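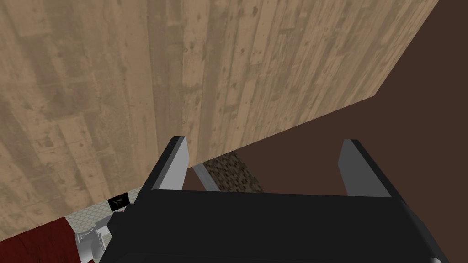 クリケットの州リーグで、雨で流れた試合の勝ち点はどう分けるのか。
両チームに2点ずつ入る。トスが済んでいてもいなくても同じである。

規約ではこの一行で片がつく。ところがゼムデール(Zemdale)の人々は、この一行をめぐって冬を丸ごと使った。町のクラブは昨季、一試合も負けずに降格した。勝てなかったうえに、雨が多すぎたのである。

ゼムデールは海から丘ひとつ隔てた町で、雲はその丘を越えるのを面倒がり、たいていグラウンドの真上で荷を下ろす。スコアブックには昨季の対戦相手の名前がきれいに並び、その横に「中止」の文字が几帳面に続く。達筆なのがかえって悲しい。

主将のナイジェル・ホリスは左腕のスピナーで、本業は測量士である。昨季の自分の成績を尋ねると、少し考えてから「防御的」と答えた。投げた球数が少なすぎて、平均値を出すと世界的な名手のような数字になるらしい。クラブの年報にはその数字がそのまま載っている。本人は切り抜いて冷蔵庫に貼った。

「降格が決まった日も雨でした。よその球場の結果をラジオで聞いて、みんなで紅茶を飲んで、それから帰りました。着替える必要もなかった。誰も着替えていなかったので」

リーグ側の言い分も聞いておく。日程を組んでいるのはアニック・ロランという人で、ブルターニュの生まれ、クリケットを初めて見たのは三十を過ぎてからだという。その彼女が、いまや州で一番、規約に詳しい。中止試合の扱いを定めた条項をそらで言えるし、頼まなくても言ってくれる。

「雨天の2点は慰めではありません。会計処理です」と彼女は言う。「勝てば大きく稼げる制度なのですから、乾いた日に勝てばよろしい」

もっともな話だが、ゼムデールに乾いた日がどれだけあるかという点には触れていない。そう伝えると、彼女は日程表を広げ、ゼムデールの本拠地開催を6月に寄せた跡を指で示した。6月は統計上いちばん晴れる月なのだそうだ。去年の6月、統計は丘の向こう側にいたようである。

クラブは手をこまねいていたわけではない。春の総会では排水工事の案が出た。見積もりを取ったところ、芝をはがして管を埋めるのに必要な額は、クラブの年間収入のはるか上にあった。次に出たのが、テシエ(Tessier)社の移動式カバーを買う案である。中古で手が届く値段だったが、下見に行った二人が帰ってきて、車輪が三つしかないと報告した。四つめは交渉次第とのことだった。

結局、買った。四つめの車輪はまだ交渉中である。いまのところカバーは右へ右へと曲がりながら進み、三柱門のあたりを覆うには、見当違いの方角から押し始めるのがこつらしい。ホリスはこの操作に測量士としての誇りをかけている。

二部に落ちて最初の相手は、隣の谷のウォーター(Woter)だった。雨に悩むクラブの相手としては名前が出来すぎているが、由来は水とは無関係で、地元の人はこの冗談を子供のころから聞き飽きている。私も着いて早々に口にして、駐車場の係に黙って一番遠い区画を指さされた。

試合は行われた。空は灰色のまま持ちこたえ、観客は70人。ゼムデールにしては大入りで、売店のソーセージは前半のうちに消えた。先攻のウォーターは堅実に点を重ね、茶の休憩をはさんでゼムデールが追った。ホリスは打順を上げて出てきて、初球を三柱門の後ろへかすらせ、四点を得た。狙ったのかと後で訊くと、狙った方角は反対だったという。

残り数球まで勝負はもつれ、最後は若い打者が高く打ち上げた球を、ウォーターの野手が二人で見合って落とした。その間に走った一点で決まりである。ゼムデールの人々はすぐには喜ばなかった。久しぶりで、手順を思い出すのに時間がかかったのだ。やがて誰かが拍手を始め、年配の会員が帽子を投げ、帽子はカバーの上に落ちた。

次節はドロロウ(Drorow)との敵地戦になる。州境に近い町で、グラウンドの水はけは二部で最も良いと評判だ。ロランによれば、あそこで試合が流れた記録は手元の台帳に見当たらないらしい。

ホリスにそれを伝えると、彼は喜ぶどころか不安げな顔になった。「つまり、負けることもあるわけですね」

予報は晴れだという。念のため、クラブは傘を積んでいく。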